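Spent this evening sorting out my wallet and the pile of cards that had grown up around it. Writing it down as a thread in case it helps anyone with the same mess.

I had 63 cards. I know because I laid them out on the bed and counted. Bank, library, gym, gift cards, coffee stamp cards, two hotel keys I should have handed back, and a lot of business cards from people I met once.

First pass was easy. Anything expired went into the shredder pile. Cut through the chip and the stripe on bank cards before you shred or toss them. My shredder chokes on plastic, so I used kitchen scissors.

Second pass was stores. I had a points card for a shoe store in Drosbridge that closed in June. I had a Desmet pharmacy card and the Desmet app, which do the same thing. Kept the app.

Got rid of 32 in the end. The rest had to be split between what I carry and what stays home. The home ones go in a box, the carried ones go in the orange wallet.

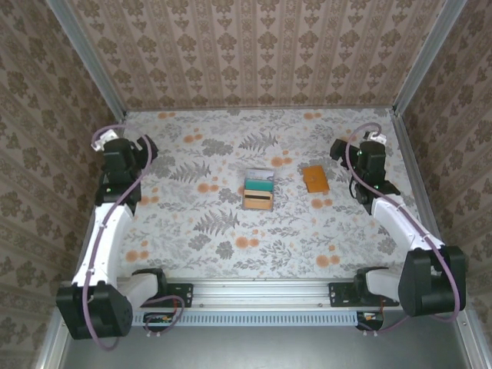
How do you decide which cards stay home?

Anything I haven't used in two months goes in the box, apart from my insurance card, which I always carry. I can take a card out of the box when I know I'll need it.

The box lives on the shelf by the front door now. Before this the spare cards were in a kitchen drawer with the batteries and the takeout menus, and I could never find the one I wanted.

For business cards I copied the names and numbers into my phone first. Took most of an hour. A few had only a first name and a company on them, and I couldn't place the person at all. Those went.

Povilas Rebane asked under an earlier post if I scan them. I tried a scanning app last year and it got the phone numbers wrong often enough that I went back to typing.

Gift cards are worth checking before you throw them out. You can usually look up the balance online or call the number on the back. I had one for Metell, the garden place, with money still on it. That one will turn into potting soil this weekend.

Then the wallet itself. Empty it all the way before you put anything back. Receipts get down behind the cards and stay there. I found a dry cleaning ticket for a coat I picked up last winter.

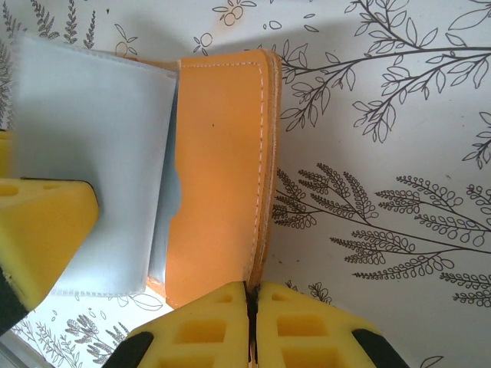

I wipe the leather with a barely damp cloth and leave it open on a table for a while before filling it. No hair dryer, no radiator. Plastic sleeves get a dry cloth first, then a damp one if they're sticky.

If a card sticks in a sleeve, don't yank it. Push from the bottom edge with your thumb and work it up slowly. I split the seam on my old Valton wallet by pulling and it never held a card properly after that.

Where things go now: the debit card and the transit card where I can reach them fastest, driver's license in the clear part, insurance card behind it. Cash folded once. No receipts – those go in my coat pocket and get dealt with at home.

I also made a list of what's in the wallet, with the phone number to call if it gets lost. Just bank names and phone numbers, no card numbers. It's on paper in the desk. Should have done that years ago.

Still undecided about the coffee stamp cards. One of them is a single stamp short of a free coffee, so I'm carrying it until Monday and then it's gone either way.

Next up is the key bowl. There are more keys in it than I have locks, and I've been putting it off. Will post again when I've worked out what the small brass one opens.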